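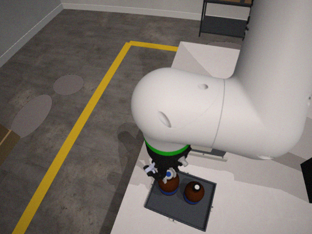
Simulated bottle cell, arm at the tray.

About Kunance

Kunance gathers example motions for learning systems that control robot arms. Customers send us a task and a description of their equipment. We return recorded runs, with labels, in a form their training software can read. The company was started by Birthe Blöndal, who still reviews each new task before recording begins.

All of our current work is done in simulation. An operator drives the arm through the task from start to finish, and the software stores joint positions, gripper commands and the rendered camera views at each time step. The bottle task, which we run under the project name Nureo, has 2363 accepted runs to date. It uses a white arm with a black gripper, a flat gray tray and a divided bin on the same table.

Each run is rendered from more than one viewpoint. One looks across the table from the side. Another looks steeply down past the gripper fingers and has a wide, strongly curved view.
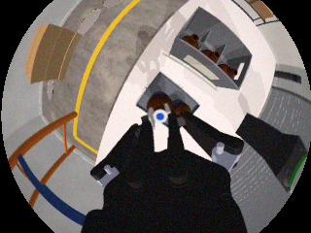

How a run is accepted

A run is first replayed from its stored commands. If the replay does not end in the same state as the original, the run is rejected. A reviewer then marks the start and end of each grasp. Starting positions of the bottles are drawn from 79 fixed layouts, and no operator records the same layout twice in a session. 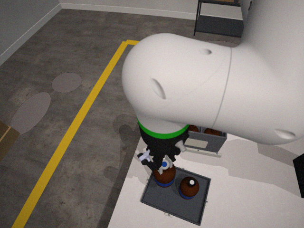 Rejected runs are kept in a separate set with a reason code. There are 13 codes, covering faults such as a dropped bottle, contact with the tray rim or a pause longer than the limit. Some customers train on these as well, and they are supplied on request.

Kunance has 24 staff, most of them operators and reviewers. New task requests are read in the order they arrive.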